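Chapter 4
Hands for Hire: Sizing Up a Robot Hand Before You Sign

By the time you get to this chapter you've met grippers with two jaws, suction cups, and that odd bean-bag thing from Chapter 3 that everyone wants to squeeze. Now we get to the fun one. Hands! Proper ones, with a row of fingers, sold or leased as a kit you bolt onto an arm you already have.

I'm going to build the whole chapter on one product, the Ernura hand kit, which comes out of a small outfit called Kubíček and is leased in our part of the world through Mosthorpe. I picked it because I've had one on trial, and because the paperwork that comes with it is about average (you'll see worse in your career, I promise). When I get grumpy about a clause in the lease, it's a clause I had to read at my own kitchen table. 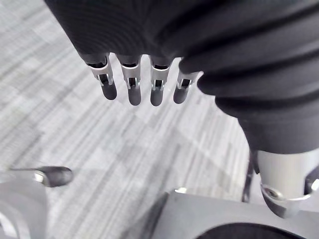

Words and photos by the author | Lillelik Trade Texts, Automation Series | Revised 7/6/23

Start with the fingertips. If you remember one habit from this chapter, make it that one. People shopping for a hand go straight to the metalwork, and fair enough, shiny silver links look like money well spent. But the dark rubbery pads are the part that meets the job. They're also the part you'll be buying again. Ask what a replacement set costs, ask how long it takes to arrive, and ask whether you're allowed to fit it yourself. Mosthorpe's answer to that last one was yes, which pleased me no end. I've been told no by other suppliers and had to book a service call for a job I could do with a small driver and a cup of tea.

Next, the sleeve. The soft black covering over the hand and forearm is listed as an optional extra on the quote, and I'd treat it as part of the kit. It keeps fluff and fingers (yours) away from places they shouldn't go. It does add bulk, though, and bulk is the kind of thing a brochure measurement leaves out. When you work out whether a hand will reach into a tub or between shelves, measure it dressed. I learned that the slow way in April, with a shelf I'd already screwed to the wall.

Now for the quote itself. Mine had the hand at 1,469 dollars for the trial period and the sleeve, spare pads and mounting plate together at 612. Put those two numbers side by side and have a think. The extras come to a good chunk of the total, and you can't really run the thing without most of them! In section 4.3 you'll rebuild this quote line by line and decide which items you'd push back on.

A word on where you try it out. Suppliers love a bare bench with a foam block in the middle, and of course the hand looks clever there. Ask to see it near the sort of stuff you'd have in your own place. A bit of crumpled cloth in a tub is a good test. So is a paper bag with rope handles, and so is any loose cord, which I'd rate as the meanest thing you can ask a hand to pick up.
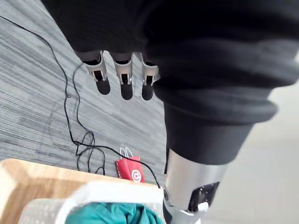 Automation Series, Vol. 2, p. 61

Cloth is a favourite of mine for trials. It has no fixed shape, it hides its own edges, and it's cheap. If a salesperson tells you the kit "handles soft goods," find out which ones. A folded towel and a scrunched-up one are different jobs, and the Ernura manual only talks about the folded kind. I wrote to Kubíček asking about the other kind and got a friendly reply that didn't quite answer me. Keep letters like that. You'll want them at renewal time.

While you're at it, look at the cords on the floor. Trace each one back to where it starts before anything moves, and write down which ones belong to the kit. The lease has a line about damage to "supplied cabling," and you'd be surprised how long two grown-ups can argue over what was supplied.

Before you go on to 4.1, grab a notebook and jot down one job at your work or school that you'd want a hand like this to do. Be fussy about it. Write what the object is, where it sits, and who puts it there. We'll come back to that page when we get to the trial checklist, and again in Chapter 5 when we look at arms.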